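Refugio Esquivel
@refugioesquivel

Thread on buying a flat with a short lease, as we have just done it and I wish I had read one of these first. 1/11

The flat is in Atance, second floor, two bedrooms. It had been on the market since April and the price had come down twice. We assumed damp. It was the lease. 2/11

There were 77 years left when we viewed. The agent's listing said "long lease". Ask for the number of years in writing before you book a viewing, and check it against the title register yourself. It costs a few pounds. 3/11

Once a lease drops below 80 years, extending it gets dearer, as you pay the freeholder a share of the extra value the extension adds. Some lenders won't touch it at all below a certain length. Ours would, but wanted a bigger deposit. 4/11

We asked the seller to start the extension claim and pass it to us on completion. At the moment you have to have owned a place for 2 years before you can make the claim yourself. The seller already had, so we didn't have to wait. Her solicitor served the notice and it was assigned to us the same day we completed. 5/11

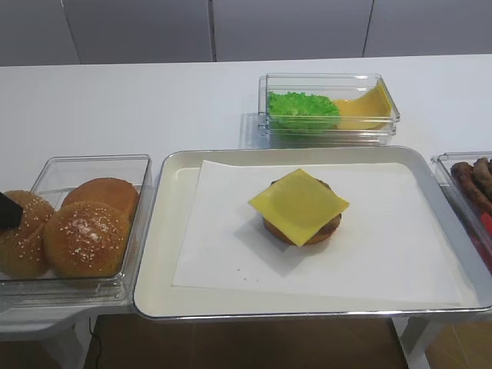 Griet Verbeke replied that she did it the other way, got the price knocked down and waited out the two years, and the premium had gone up by more than the discount by the time she could claim. She said she would go for the assigned notice if she bought again.

Thanks Griet. We nearly did the same. The seller offered us £3000 off to drop the whole thing and the surveyor told us not to take it. 6/11

On surveyors: get one who does lease valuations. The one who did our homebuyer report didn't. We used Smits for the valuation, two visits, one to us and one to measure up properly. They gave a low figure, a likely figure and a high figure. We budgeted for the high one. 7/11

You also pay the freeholder's reasonable legal and valuation costs on top of your own. I had missed this. Put it in the spreadsheet now. 8/11

Ground rent. Ours is £30 a year and goes to nothing once the extension is done. The flat downstairs in Skinell Court had one that doubled every so often and the buyer's lender pulled out. Read the clause, all of it. 9/11

Service charge is separate and the extension does nothing to it. Ask for three years of accounts and whether any big works are planned. We found out the roof is due. The managing agent, Purineck, took five weeks to send the pack and charged for it. 10/11

Where we are as of Friday, October 15, 2021: in the flat, notice served, waiting on the freeholder's counter-notice. Will add to this when it comes. Not legal advice, get your own solicitor. 11/11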